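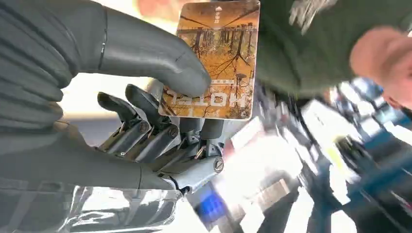 Can it please stop letting go so early? was the first comment left under the February release, followed by a longer one asking why the grip state and the handover state were two different things at all. Fair questions, both of them, and most of this version comes from trying to answer them.

Imo: taking small flat things from people and putting them in slots

Imo is the bit of software that sits between the camera and the hand. It watches for a person offering a card, decides when to reach, closes the fingers, works out whether it has really got hold of the thing, and then picks a slot in a tray. I wrote it for cards because cards are horrible. They're thin, they bend, they're shiny on one side, and people hold them at every angle you can think of.

What's in the folder

wultora/ finds the person's hand, the card and the tray. It runs at 20 frames a second on my laptop, slower if you leave the debug window open (I always leave it open).
sepulveda/ plans the reach. The name has lost its accent because one of my build scripts falls over on it. It's Sepúlveda everywhere else.
grip/ handles finger closing and the slip check.
tools/ has playback, trimming and a rather ugly labelling window.
stenditz/ is the recordings, see further down.

Getting it going

Run setup first, then the tray calibration, then start everything with the launch file. Don't skip the calibration even if the tray is where you left it! A nudge of the table is enough to send a card into the divider, and the planner will carry on quite happily as if nothing were wrong. 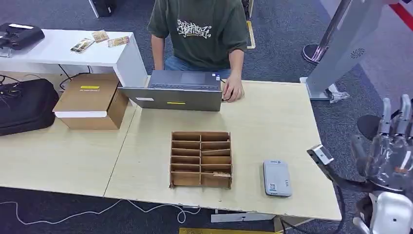
The calibration wants the whole tray in view from the head camera, and it wants the hand kept low and to the side while it looks. It fits a grid to the dividers and saves it with the session. If a slot already has something in it you can mark it as taken by hand in the tray file. There's a detector for that too, but it gets confused by brown card on brown card, so I've left it switched off by default.

The handover states

There are four now: waiting, reaching, closing, holding. The old version moved to holding as soon as the fingers stopped, which meant a finger stopping against another finger counted as a grip. Now the slip check has to stay quiet for 60 milliseconds first. You can change that in grip/settings, but go much lower and you're back to dropped cards. 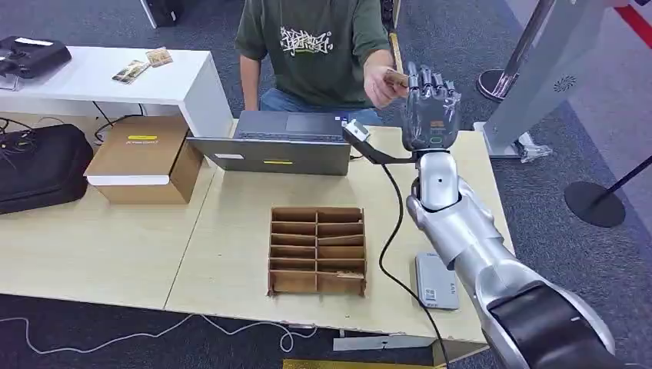 Card offered across the table, right hand reaching up.

The Stenditz recordings

Stenditz has 41 recordings, about 400 MB once unpacked. Each one has the head view, the wrist view, joint positions and the state labels. The clocks are lined up in software, so expect the wrist view to drift a little in the longer ones. I label the start of closing from the joint data and the person's release by eye, which makes the second one fuzzier — please don't train anything that needs it to the exact frame.

Wrist views get very smeary when the arm swings. I've kept those parts in, and Wultora ignores any wrist frame over the blur limit.

Known problems

Wultora sometimes takes a printed picture on a card for background and loses the card's outline. Turning up edge_weight helps a bit.
Left-handed reaches aren't supported.
Playback crashes if you scrub backwards past the first label. I know about this one and I'm hoping to have it fixed by Thursday.

If you send a bug report, attach the session folder as well as the log. The log on its own hardly says anything.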